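Birix Tea Portions

README for the portion notes, version 3

Welcome! Birix is a small collection of notes on portioning dried flower and fruit tea by hand: chrysanthemum blossoms, goji berries and jujubes, put together one cup at a time. It grew out of the packing table at Drevora, our little tea room, where we got tired of guessing and started writing down what went into each portion. There are 2899 portions in it now, and I still get a kick out of scrolling through them.

What is in the folder

portions.csv has one row per portion (2899 rows)
sessions.csv has one row per packing session (53 rows)
tasting.txt has loose comments from people who drank the results
blends.txt has the blend names and what each one is meant to contain

Columns in portions.csv

portion_id: a running number, never reused
session: matches the number in sessions.csv
blend: Lalden (the everyday one) or Ketilsson (heavier on the goji)
jujubes: whole fruit only, halves go under remarks
flower_heads: whole heads only
goji: light, medium or generous
remarks: anything we felt like writing, spelling not checked

Goji is in words on purpose. We tried counting the berries for one whole evening and it was awful, and the tea tasted the same anyway.

How a session goes

Bulk ingredients go in steel trays on the left, the scale sits in front of you, and clean plates are stacked on the right. Start with the jujube, then the flowers, then the goji, and fill up with loose petals by the pinch until you like what you see. The petals get absolutely everywhere (in the trays, on the plates, up your sleeves), so wipe the scale between rows and press tare before the next plate goes on.

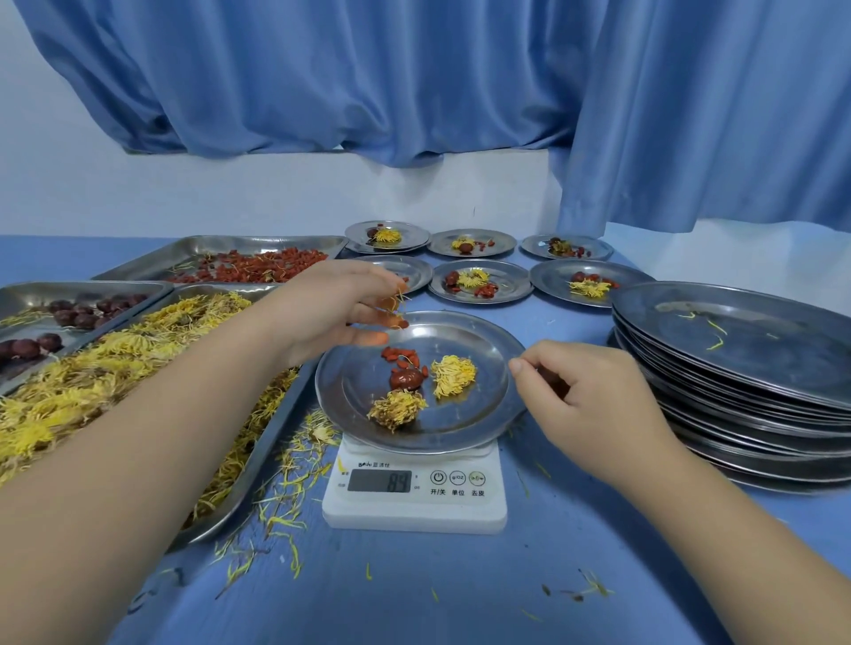 Birgit wrote in tasting.txt that she would drop the second flower head altogether and put in another jujube, as the cup turns a bit grassy after ten minutes and the fruit rounds it off. Good call! I've tried it her way on the Lalden blend and now go back and forth. Rows made like that say "extra fruit" under remarks.

Known gaps

298 rows have no goji entry. They come from the early sessions, before we had the column.
370 rows have the blend filled in later from memory. They are marked "later" in remarks, so skip them if you care about the difference between blends.
Broken flower heads were handled differently from one person to the next. Some of us counted a big half as a head, some threw it in as petals.
Session 53 was packed on a Wednesday night with the window open, and the petals blew around. I wouldn't lean on it much.

Using it

Copy it, change it, make tea from it! If you add your own portions, please start a new session number and keep the column names. I'd especially love rows with other flowers in them, osmanthus or rose for a start. The next version will have a column for steeping time, as soon as we agree on when to start the clock.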